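**Objet : Re: [atelier-Brenum] Disque à récupérer dans une vieille tour**

Bonjour à toutes et à tous,

Merci pour les réponses, et excusez mon français, je l'écris moins bien que je ne le lis.

Un membre de la liste a écrit en août :

> J'ai une tour Dell de bureau qui ne démarre plus. Je voudrais seulement reprendre le disque, les photos de famille sont dessus. Est-ce qu'il faut sortir la cage entière, ou bien le disque glisse tout seul ? Je ne vois pas de vis et j'ai peur de forcer.

Je me permets de répondre parce que je prépare le même genre de machine pour l'école de Zarnden. Chez moi, le disque est tenu par des glissières en plastique bleu. On presse les languettes et on tire doucement, sans tournevis. Avant cela, il faut débrancher les 2 câbles, données et alimentation, et poser la tour sur le côté.

Je travaille sur l'établi en profilés d'aluminium, au local de Stellen. Il est solide, mais les petites vis tombent dans les rainures. Je conseille une soucoupe.
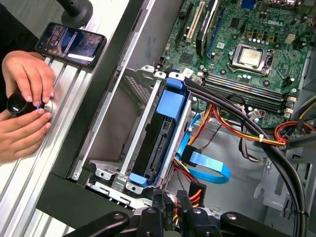
Pour le processeur, je demande votre avis. Je dois remettre de la pâte thermique avant de monter le radiateur, et le tube que j'ai acheté chez Illés est ouvert depuis à peu près 11 mois. Est-elle encore bonne, ou faut-il en prendre une neuve ? Je préfère poser la question que d'abîmer une carte mère qui peut encore servir.

Si quelqu'un possède un adaptateur SATA vers USB avec sa propre alimentation, je peux venir le chercher à Brenum après 18 h. Je le rends dans la semaine.

Bien cordialement,
un abonné de Stellen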